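The Bin With Good Taste

By Kelly Dunmore

My town changed its trash rules in January, and since then I have had a lot of thoughts about garbage and very few people willing to hear them. My sister changes the subject. The man at the hardware store pretended to get a phone call. So you will have to do.

The new rules arrived as a booklet. It runs to 30 pages and has a glossary. I have signed mortgage papers with less in them. Page 3 informs me that I am now a "household sorter," a job I don't remember applying for, and that my performance will be reviewed by means of a sticker. Green sticker, good. Orange sticker, we need to talk. I got an orange one on the very first pickup, Saturday, 18th January, for what the sticker called "mixed intent."

I have been called worse, but never by a sticker.

My complaint isn't with recycling, which I have done for most of my adult life with the glum reliability of a man flossing before the dentist. My complaint is with how much of the thinking has been handed to me. Take a drink bottle. I used to put it in a bin. Now I am supposed to know whether my town wants the cap on or the cap off, and the answer depends on which side of Tunstall Road I live on, because the two sides have different haulers who, as far as I can tell, don't speak.
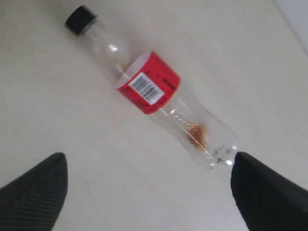

On my side it's cap on. On the other side it's cap off, with the caps saved up in a jar like foreign coins. The label is a separate matter and takes up most of page 12. I have read page 12 several times and can report that it's against labels.

You might reasonably ask why the people who made the bottle couldn't have settled this before they made it. I did ask. I wrote to the town, and a very polite reply explained that the program aims to "empower residents at the point of disposal." I'm standing at the point of disposal right now. It's next to the fridge. I don't feel any surge of power.

Meanwhile, a whole business has sprung up to sell us nicer places to be confused. I went looking for a second bin and ended up an hour deep in a catalog. Vosell makes one with three drawers, like a filing cabinet for yogurt cups. Orow makes one that closes slowly, so you can say goodbye. The Ultura comes in a color called Driftwood and costs more than my first car did, adjusted for nothing. It was the cheapest of the ones my wife described as "not sad."

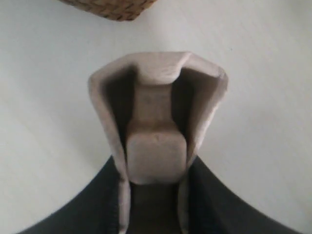 Good taste has crept into every corner of the house, and I suppose it was only a matter of time before it got to the trash. We expect the lamp to be handsome, and the soap dish, and the thing that holds the other soap. Everything has to look a little handmade now, a little soft at the corners. There is a whole class of small beige objects shaped like tiny armchairs, in that dusty pinkish tan, that I could neither name nor sit on, and I am told they are calming. Fine. Let them be calming. But a bin has one job, and the more it looks like something else, the more often a guest will drop an apple core into your knitting.

We bought wicker in the end. I want that on the record, along with the fact that I voted for the plastic pail.
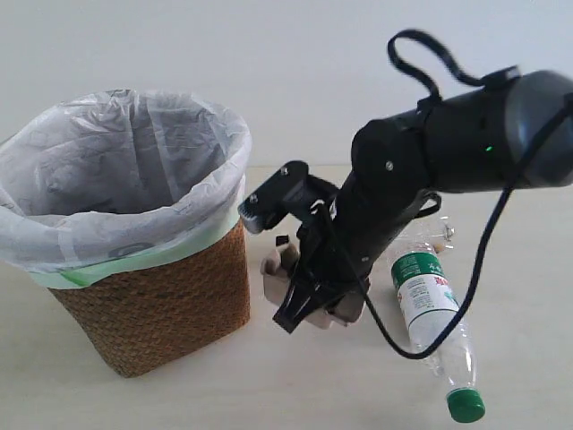

A wicker wastebasket in its natural state, wearing a bag.

The trouble with a woven bin is that you can't put trash in it. You need a liner, and the liner hangs over the side like a shirttail, and there goes your forty minutes of choosing a weave. My wife says you can tuck it in. You can tuck it in once. Then somebody throws away a coffee filter and the whole arrangement slides to the bottom.

And the liner, naturally, has its own page in the booklet.
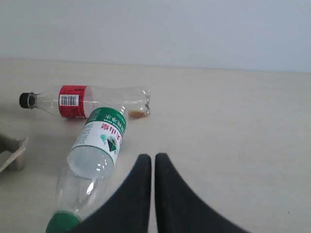

Rinsing is where I finally lost my temper. Every bottle must be "free of residue," and there is always one last swallow of something that no human being will drink and no amount of shaking will remove. So I run the tap. I use good clean water, heated at my own expense, to wash a thing I am throwing out. Then I stand there holding it, wondering whether it should also be dried.

I checked. Page 22. They would prefer that it was.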